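Jinwood hand-held gripper kit, built in a shared workshop

I've wanted a pair of these for ages, so when our workshop in Poirier Yard agreed to split the cost I more or less ran home to order them. The Jinwood kit gives you the parts for two hand-held grippers, the kind you squeeze yourself to show a robot arm how a job is done. You get the printed shells, finger pads, lens modules, square markers and a bag of screws that is far too generous. I still have a jam jar of them.

The build took 9 evenings. A tidier person would do it in fewer, but we share the benches and I had to pack everything away each night. The instructions are good up to the trigger linkage and then go very quiet. My advice is to fit the return spring before you close the shell, whatever page 14 seems to be telling you. I did it the other way round and had the whole thing apart again on Sunday morning.

What won me over is the finger pads. They're a soft V shape with a textured inner face, and they hold on to awkward things beautifully – stems, pen lids, the thin rim of a plastic cup. I'd bought a spare set from Bavura, expecting the ones in the box to be poor, and the spares are still in their packet.

The shells are less impressive. Mine arrived with a slight ridge along the join, which took nearly 70 minutes of sanding to get rid of, and the second one needed the cable hole opening up with a round file. None of it is hard work, just dusty. If your workshop has a rule about sanding indoors, and ours certainly does, take a coat in November.

Weight is fine for short sessions. After a long spell my wrist starts to complain, and I've taken to resting my elbow on the table between goes. The cables could do with being longer too! I added a couple of hook-and-loop ties to keep them away from my hands, and that helped more than I expected. 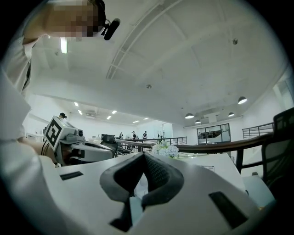

Do you need a robot arm before the kit is any use? You can start without one, as the grippers record on their own and the arm only comes in when you want it to copy the movement.

We're using artificial flowers for practice at the moment, and they make a lovely test. The petals give a little, the leaves get in the way, and you find out quickly if you're squeezing too hard. Wooden blocks felt dull after that.

The arm itself is the next job. We've got our eye on a second-hand Fundberg, and I've already started drawing up a bracket so the same finger pads will fit on the end of it.

Would I buy the kit again? Yes, happily, ridge and all. I'd give it four stars out of five, with the missing one for the trigger page. Get a decent small screwdriver before you begin, as the one in the box rounds off after a few screws.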